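Study Library > Household Skills > Book 2 > Chapter 8

We use cookies to remember your place in the book. Accept / Manage settings

Chapter 8: Sorting and Packing Small Goods

Start with the table. Not the box. Most people go for the box first, drop things in as they come to hand, then wonder why the lid won't shut. Chapter 3 covered shelves and cupboards, where you can see everything at once. A box is different, you only see the top layer.

So, everything out where you can see it. A cloth helps, small things roll less. Snacks are good to practise on: cheap, light, all sorts of shapes. Bags of crisps or puffs are mostly air. Jelly cups are small and heavy for their size. Foil packets somewhere in between. 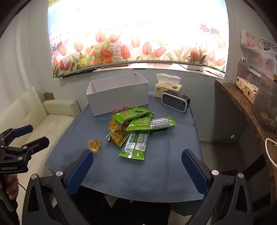 Next, group by shape, and forget flavour for now. Cups with cups. Soft bags with soft bags. Long bags on their own, they allways want a corner or a side wall. If you sort by colour it looks nice and packs badly.

Then the order. Heavy and hard at the bottom, in one flat layer. Soft bags over the top, overlapping like roof tiles. Don't press the air out, and don't fold a sealed bag to make it fit, seams split. Bigger box or fewer bags.

Keep the box within reach but off the pile. Behind it is fine. Tissues, clocks, anything else that lives on the table can stay put if theres room to work.

Key words for this chapter: layer, void, fill, crush. "Void" just means a gap. We come back to it in the Jusdale exercise, where you pack the same goods twice, in two sizes of box, and time both. Allow 20 minutes. Have paper ready for the gaps.

Before you read on: empty one kitchen drawer or snack shelf. Lay it out. Group it. Write down your groups, no more than a line each, and keep the list for section 2.

Comments

Derese: did the drawer thing, had four groups and a pile of "other". is that allowed

brodwood_reader: Roof tiles tip works. Wish the box sizes were given up front though.

Flondico: page says section 2 but my copy goes straight to the exercise??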